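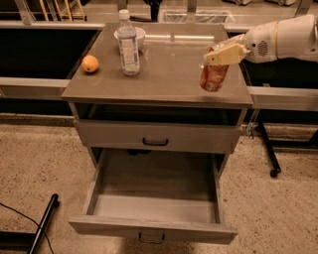

4.2 The use of the top and of the storage below it

The bedside cabinet is the smallest piece of furniture in the rooms that we studied, and it is also the one on which the most different kinds of things come together. In the rooms at Rarkgate and in the private homes in Trunness we found food next to medicine, and reading glasses next to bills. We divide the cabinet into levels, which we count from the top downwards: the flat top, the open cubby, the upper drawer and the lower drawer. Not every cabinet has all of them, but the grey metal one in Figure 4 does. On its top there are an orange, a plastic bottle of water with a white cap and a round white bowl, and a red and orange packet is at the right side; the cubby under the top appears empty, the upper drawer is closed and the lower drawer is fully open with nothing inside. We call such a state "top-loaded", which means that all the visible objects are at the highest level while at least one level below is free.

The material of this section consists of 49 bedside cabinets in 42 households and resident rooms. Where a room had two cabinets, one at each side of a double bed, both were recorded and treated as separate cases. Only objects which stood or lay on the top were listed one by one, and there were 146 of them in total. For the drawers we did not list the content, because many participants considered it private. We only asked what kinds of things are usually kept there, and the participants were free to answer with the drawer closed. In our opinion this was a correct decision, even if it makes the data about the lower levels weaker than the data about the top.

Lamps and alarm clocks were excluded from the list. In the first version of the protocol they were included, but it soon became clear that they behave differently from all other objects. They are almost never moved, they are often fixed by a cable, and the other things are arranged with respect to them. We therefore treat them as a part of the cabinet. A telephone which was being charged was included, also when its cable went behind the cabinet, since it leaves the place every morning.

Food and drink on the top

Food and drink were the largest group on the top. Water was the most frequent, in a bottle or in a glass, and the participants who had both explained that the glass was for the tablets and the bottle was for the night. Fruit was less frequent than we expected. Fruit with a peel, such as an orange or a banana, was preferred over apples or grapes, and two reasons were mentioned for this. It does not need to be washed, and it can be put directly on the surface without a plate. One participant in Trunness told us that she puts a mandarin on the cabinet in the evening and eats it before breakfast, and that she has done this since her years of night work.

Bowls need a separate comment. In our coding scheme, which was adapted from the earlier Tativier inventory of kitchen objects, a bowl belongs to tableware, and tableware is described by what it contains. This rule was not useful at the bedside. Many bowls on cabinets had no relation to a meal. They were used for rings, for coins, for ear plugs and for peel. Others were simply waiting to be carried to the kitchen, and when we asked about them, the participants often said "that one should not be here". We changed the scheme so that a bowl is coded first by its position and only then by its use. A bowl near the far edge of the top, behind a taller object, as in Figure 4, is coded as "rear position". A bowl which can be reached from the pillow without moving anything is coded as "front position". In the interviews, front bowls were in most cases described as in daily use, and rear bowls as forgotten. From a photograph alone we do not make this conclusion.

Packets of snacks were a difficult point in another way. Soft packaging does not keep a stable place. It slides, it falls behind the cabinet, and it is folded smaller as it becomes empty. The participants agreed more on packets than on any other object: they do not belong on the top, and most of them gave the upper drawer as the proper place. Nevertheless, packets were found on the top repeatedly. When a packet was already opened, the reason given was usually the crumbs, which nobody wants to have in a drawer together with socks or papers.

The drawers and the open cubby

The upper drawer was described in nearly the same words in all households. It is for small things that are needed at night or that should not be seen: tablets, tissues, hand cream, a torch, old letters. The lower drawer had no such common description. In the private homes it contained bed linen, winter socks, cables or photographs, and some participants had to open it first in order to answer our question. At Rarkgate, where the rooms are smaller and the cabinets are all of one model, the lower drawer was often said to be kept free for visitors or for things brought from the hospital.

This difference has partly a physical explanation. A person who sits on the edge of the bed can open an upper drawer without changing the posture. For a deep lower drawer it is necessary to bend forward, and when the drawer is pulled out fully it takes the floor space where the feet should be. Several older residents said that they avoid it for this reason. The Jõgi cabinet, which a few of the households in Trunness had bought, has only one drawer and places it directly below the top, and its owners did not miss a second one.

The open cubby was the level with the least stable use. It has no door, so its content is visible, but it is also dark and low, so small things are easily lost at the back. Books and magazines were the most common content. Slippers were put there in a few rooms, although the staff did not like this. Some participants dusted the cubby and kept nothing in it at all, and they could not give a reason.

Tidying as a movement downwards

When the participants were asked to tidy the cabinet as they would do before a visit, they began with the top in all cases. What was interesting for us is the direction in which the things went. Fruit and full bottles stayed. Used tableware left the room. Papers and packets went down, usually into the upper drawer, and only when this one was full was the lower drawer opened. No participant reorganised the drawers in order to make place for the things from the top, also when this would have been the simplest solution. The same pattern was present in the follow-up visits in August, when the windows were open and insects had become an argument against leaving food on the surface. Packets were then moved out of the bedroom more often, but the lower drawer was not used more than before.

We return to the question of the unused lower drawer in section 4.3, together with the measurements of reach from the seated position.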